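Gavach word list – README

Version of September. Maintained by Segundo Marulanda.

What is in this folder

Gavach is a list of words for kitchen, field and house, as they are spoken in the valley villages of Tusach and Prunell. It has 1,679 entries. Each entry gives the word, the village where it was heard, a short meaning in English and, when we have one, a sentence in which a speaker used it.

The list began as a paper notebook of my aunt. She wrote the words in pencil, in no order, and many times she wrote the same word three or four ways. I have kept all her spellings, because I do not feel I have the right to choose one and throw out the others. The spelling used in the main column is the one she wrote most often. The others are in the column called "variants".
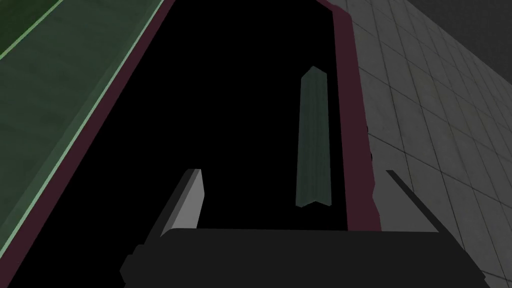

Please note that a variant is not a mistake. If you are building a dictionary from these files and you want only one form for each word, take the main column and ignore the rest, but please say in your work that you did this.

Files

words.csv – the main list, one entry per line.
sentences.csv – 303 sentences, each with the number of the entry it belongs to.
speakers.csv – one line for each speaker, with village and decade of birth. There are no names in it.
notes.txt – my own remarks, not very tidy.

All files are saved as UTF-8 and separated by semicolons. I know that many people prefer commas, but the meanings are full of commas and I had trouble with this in the first version. If your spreadsheet shows strange signs in place of accents, open the file through the import menu and choose UTF-8 there.

Columns of words.csv

id – a number which will never change, even when an entry is removed.
word – the main spelling.
variants – other spellings, separated by a vertical bar.
village – T for Tusach, P for Prunell, TP for both.
meaning – in English, as short as I could make it.
topic – kitchen, field, house, weather, animals or other.
sure – yes or no. A "no" means that only one speaker gave the word and the others did not know it.

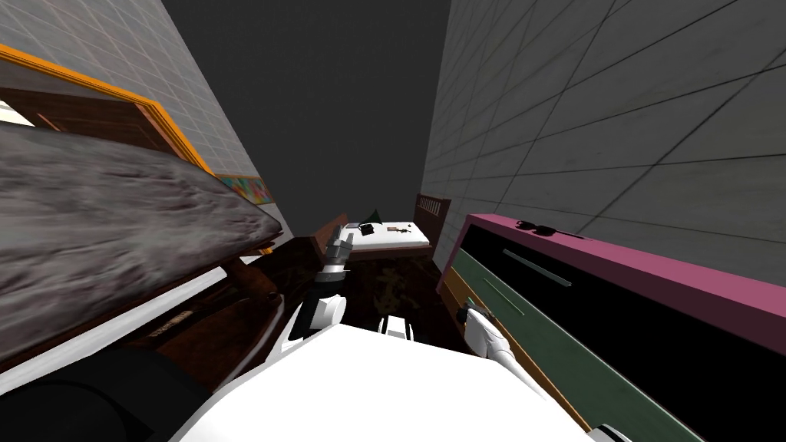

The "topic" column was the hardest to fill. A word for the stick that keeps a shutter open is for me a house word, but one speaker in Prunell used it also for the stick that holds up a bean plant. In such cases I put the topic of the first meaning we wrote down. I am not fully happy with this and perhaps in a later version there will be two topic columns.

How the words were collected

Most of the words came from long talks in the afternoon, usually between four o'clock and supper. We did not read questions from a paper. We asked people to tell us how bread was made, or how a floor was washed before there was running water, and we wrote down the words we did not know. Afterwards we went back with the list and asked again, slowly, for the meaning of each one.

A smaller part, 70 entries, comes from letters kept by the Bermúdez family, who gave their permission for single words to be copied. The letters themselves are not in this folder and I cannot send them, so please do not write to ask for them.

Known problems

1. The village of Tusach has many more entries than Prunell. This does not mean that its speech is richer – we simply spent more time there.

2. Weather words are few. I think we asked badly, and in the wrong season.

3. Some meanings repeat my aunt's own English, which she learned from books. "Pantry-cloth" is one example. I understand what she meant, so I left it.

4. In sentences.csv the word from the list is sometimes in the plural or in another tense, and an exact search will miss it. Search for the first four letters instead.
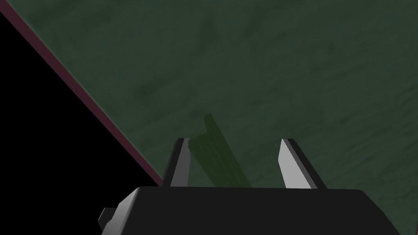 Using the list

You may use the list for teaching, for study and for printed matter up to 500 copies without asking me. For a larger printing please write first. I will most probably say yes, but I would like to know about it. In all cases name the list as "Gavach word list, ed. S. Marulanda" and give the version.

Please do not join it with other lists under one name. It happened once that words from a different valley were printed as ours, and the older people in Prunell were quite upset when they saw the booklet.

Corrections

Corrections are very welcome, above all from people who grew up with these words. Send the id of the entry, what you think is wrong and which village you or your family come from. If two people disagree, I keep both meanings and put a number before each.
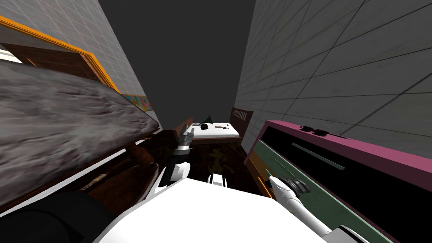 Changes in this version

Removed twelve double entries in the kitchen topic. Their ids stay empty.
Corrected the village letter for the words on sheep bells.
Added the decade of birth for speakers who agreed to it.
The word for a cracked jug is back, with apologies to the lady who gave it to us.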